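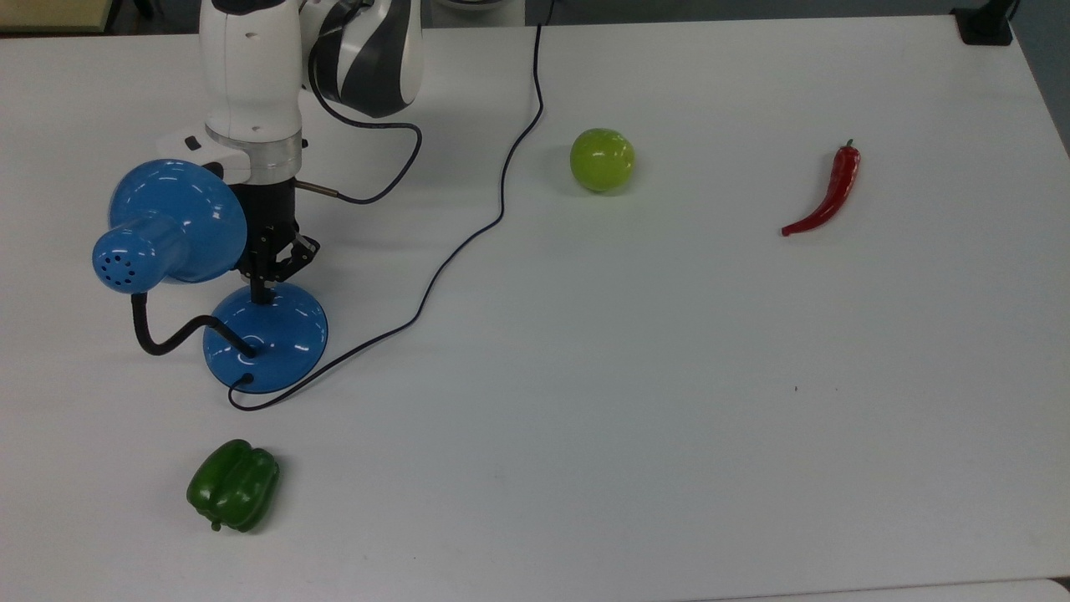
Where the money stands

Lacey, you asked for a progress report you could forward upstairs without a glossary. Attached to that request was a second one, that I keep the jokes down. I have read both carefully.

The quarter's plan had us choosing between a second arm and a better gripper for the arm we have. We have chosen the gripper. The second arm was quoted by Lerow in April, and the quote came with a mounting frame, a controller, a service plan and a training day for 12 people. There are three of us. When I asked to drop the training day the price went up, on the grounds that it was no longer a bundle. I have kept the email and will read it aloud at parties.

Spending to date is inside the budget line. The only item over its estimate is power cords and connectors, and it is over by $312. I signed for those myself and will take the questions.

What we have been testing

Plirnwood wants to know whether one arm can handle the mixed items that come back to their returns counter, which in practice means anything a household can own. We settled on a small bench set before spending anything on fixtures: a blue lamp with a gooseneck stem, a bell pepper, a chili pepper and a round piece of green fruit. Wondimu Tamiru picked the produce. I had proposed wooden blocks and was told that no customer has ever returned a wooden block.

The lamp is the item that matters for purchasing. It has a round glossy base, a thin stem that bends, and a cord that lies wherever it likes. Plirnwood's own list of awkward returns is mostly things with cords. If we buy fingers that suit boxes, we will be back here next year asking for fingers that suit lamps, and I would like to write that request only once.

We are running 100 trials per item with the present two-finger gripper so that any replacement has something to be measured against. The peppers and the fruit are finished. The lamp is not, and I won't give you a partial figure, having seen what happens to partial figures once they reach a slide.

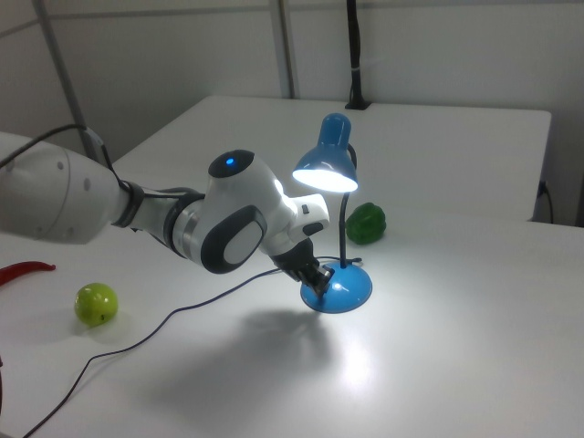 What we want to buy, in order

1. Softer fingertips for the existing gripper. Cheap, in stock, and they fit the mount we own. Wondimu would like two sets, one to use and one to lose.

2. A replacement gripper with force sensing. Dutness has offered a loan unit for 12 weeks with the loan fee credited against purchase. I recommend we take it. The loan agreement says we must return the packaging "in original condition," so please warn whoever handles deliveries before they get near it with a knife.

3. Cord management. I mean this seriously. The arm's planning software treats a cord as a rumor. A few clips and a fixed power point at the bench would cost less than the hours we spend laying cords out again between trials.

4. Lighting. The bench is white, and a lit lamp throws a bright patch on it with the arm's shadow close by. The overhead camera has opinions about this. A diffuser panel may be enough, and I would try one before letting anybody sell us a new camera.

What we are not asking for

The second arm is off this year's list. Wondimu disagrees, and his note is attached in full as you requested – it is longer than this report. His argument is that lead times are getting worse and that a single arm means a single point of failure. Both are true. My answer is that a second arm with the wrong gripper gives us two of them, and that the service plan on the first one still has life in it. We should look at it again when the lamp trials are written up.

The Lockwood line, which I understand is the name finance gave your discretionary fund and not your own idea, has not been touched. I would like to keep it that way until the Dutness loan ends, then use it toward the purchase if the numbers hold.

Decisions needed from you

Approval for items one and three, which can go on the card. A signature on the Dutness loan agreement, last page, by Monday if you can manage it. A yes or no on the diffuser. And a word with Lerow, who have called three times since I declined the bundle and who now ask for me by my first name.

Groceries are being charged to consumables. Finance has asked for an asset tag on the bell pepper, and I have asked them to reconsider.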